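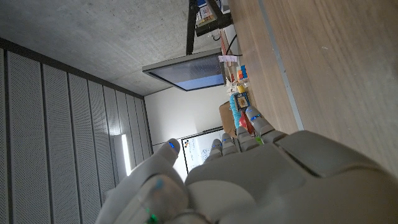 My arm aches in places I didn't know I had. We've moved on to glove control this month, so I wave my hand about and the robot hand copies me – mostly. The thumb is the tricky bit. Mine goes across my palm without any thought, and the robot's wants to go its own way unless I exaggerate like a mime.

The job for March is picking up small things from the table and putting them down somewhere sensible. I've got 32 good goes saved so far, plus 11 I binned for being too jerky. Slow is better (I keep forgetting!) and so is resting between goes, preferably with tea.

Vasunen want the whole set by the end of the month, which seems cheerful of them. Next up is trying the Molero settings for the fingers, and if those are no good I'll go back to steering by hand and grumbling.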